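Right, long one, because three people have now asked me how the water tank level thing is going and I keep giving a different answer each time. Kettle's on. Thread.

Background for anyone new: I look after the process water at Kernudance, a small dye works. We have one big tank, 4000 litres, which feeds everything. If it runs low the pumps suck air and everyone comes to find me.

For years the level was read by a float on a string with a pointer on a board outside. I loved that float. It stuck twice a winter and you hit the tank with a broom handle and it came good again.

Then in February it stuck at full while the tank was going down, and we ran a pump dry. So the float had to go, and I was told to pick something "modern". No further detail given!

My first idea was a pressure transmitter at the bottom. You screw it into a port low on the side, the weight of the water pushes on a little diaphragm, and you get a current out, 4 to 20 milliamps. More water, more push, more current. I can explain that to anyone in the building, and I like kit I can explain.

The one I bought was a Vernus. Nice solid lump of a thing, proper threaded cable gland, a manual that had clearly been written by somebody who'd fitted one. I had it in before lunch, drained the tank, filled it again and watched the number go up. Lovely.

For 2 weeks it was lovely, anyway.

Then the reading started wandering. Up a bit in the afternoon, down a bit overnight, with the tank valved off at both ends and nothing going anywhere. I dipped it with a stick to be sure. Stick said no change. Display said we'd gained 247 litres since breakfast.

I'll spare you the full list of what I blamed. The wiring, the power supply, the display, the bloke who did the wiring (me). I swapped the display for the spare. Same wander.

What I should have looked at first was the vent tube. If you've not met one – a gauge pressure sensor has to compare the water with the air outside, so there's a thin tube running up inside the cable to let the air in behind the diaphragm. Block it and the sensor is comparing your water with whatever air got trapped in there.

And I had cut the cable to length, stuffed the end into a sealed box and done the lid up tight with a brand new gasket. Very tidy. So every time that box warmed up in the sun, the trapped air pushed back and my level moved.

Fix: a breather plug in the side of the box, the sort with a little membrane so the damp stays out. Cheapest part of the whole job. Wander gone by teatime.

Someone will ask how much a bit of air can matter. Our tank is only as deep as I am tall, more or less, so the whole range of the sensor is a pretty small pressure. Ordinary changes in the weather are a decent slice of that. On a deep borehole you might not notice for ages. On a squat tank you notice straight away.

So that's the level sorted, and you'd think I'd leave it there. But then the office wanted litres on the screen and not per cent, and our tank has a dished bottom.

With straight sides, height to litres is one sum. With a dished bottom the first bit of height holds less water than you'd expect, and if you ignore that, your litres are wrong all the way up. Only by a fixed amount once you're past the dish, but wrong.

You can do it with geometry off the drawing. We don't have the drawing. The tank came from a dairy and the plate on it just says Itetti and a number that means nothing to anybody I've phoned.

So I did a strapping table the slow way. Empty tank, water meter on the fill hose, let in a measured lot, stop, wait for it to settle, write down the milliamps, carry on. It took me most of a day and I ate two lunches.

Tip if you try this: wait longer than you think between steps. The surface slops about for ages after you shut the hose, and I had to bin my first few rows because I'd been impatient.

Second tip: take more points in the dish and fewer up the straight part. I did it evenly spaced to begin with, and had hardly anything at the bottom where the curve was doing all its work.

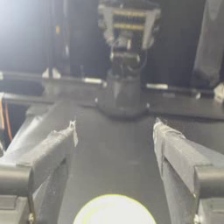
Anyway, the dish holds 363 litres before you get to the straight wall. I'd guessed at a good bit less. So we'd been kidding ourselves about what was left at the bottom, and no wonder the old pump trip point never seemed to make sense.

The controller we use is a Vaněk, which lets you type in a table of points and draws straight lines between them. The menu is horrible. Four buttons, and if you press the wrong one at the end it drops the lot and takes you back to the start. I typed that table in three times. Write it on paper first, then tick off each row as you go.

Some replies to questions from last time while I'm here.

Why not ultrasonic from the top? I did think about it. Nothing touches the water, which is great, but our tank steams when the warm return comes in, and there's a ladder down one side that I reckon would give false echoes. Might be fine. I didn't fancy finding out with the pumps running.

Why not radar? Money.

Do I still have a backup? Yes! There's a separate low level switch, a plain tuning fork one, wired straight to the pump starter and nothing to do with the transmitter or the controller. If everything clever goes wrong, that still stops the pump. Please have one of these.

How often will I check it? Stick down the tank once a month, compare with the screen, write it in the book. If they drift apart I look at the zero before I touch anything else, and I look at the vent before I look at the zero.

The old float is hanging on the workshop wall, string and all. The board's still up outside too, with the pointer stuck at full, and I've already had one delivery driver tell me the tank looks healthy.

Next job is the flow meter on the return line, which reads backwards whenever the boiler pump starts. If you've had that one, tell me what it was, please, before I take the pipe apart.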